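修士のゼミで、超伝導量子ビットのコヒーレンス時間の測定について少し話しました。覚え書きとして続けて書きます。

うちの装置ではT1はそこそこ安定しているのに、T2だけが日によって変わります。先週は同じチップ、同じ配線で値が3倍違いました。希釈冷凍機の温度ログには目立った変化がありません。

最初に疑ったのは磁束ノイズです。スイートスポットから少しずらして測り直すと、ラムゼー測定の減衰がはっきりガウス型に寄りました。エコーを入れると一部は戻ります。低周波成分が効いているのは確かなようです。

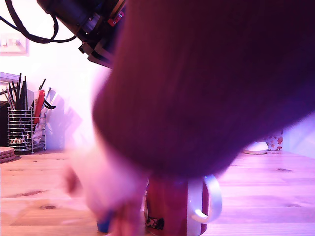
準粒子のほうは、まだ手がついていません。Gudrun Midtbøさんから赤外遮蔽の塗料を変えてみてはと助言をもらい、次の冷却で試します。内側の缶だけ塗り直す予定です。学部生に緩和を説明するときは、机の上の赤いマグカップをよく例に使います。中身が周囲の温度に近づくのがT1の話で、位相のほうはこのたとえでは説明できません。T2は毎回、別に図を描いています。

測定のことも書いておきます。1点あたりの平均回数を増やすと、その間に周波数がずれて、かえって減衰が速く見えます。今は短い掃引を100本取り、1本ずつフィットしてから分布を見ています。平均してからフィットするより外れ値の原因を追いやすいです。

その分布に山が二つ出る日があります。二準位系との結合を疑っていますが、周波数の跳びが小さく、断定はできません。7時間の連続測定では、跳びの間隔に規則性は見えませんでした。

解析用のスクリプトはJade Oakleyさんが整理してくれました。フィットの初期値をFFTのピークから取るようになり、失敗がかなり減っています。古いデータも同じ手順でかけ直しているところです。

次の冷却は11日間の予定です。遮蔽を変えた状態で、まずT1の分布を取り直します。エコーの本数を増やす測定はその後です。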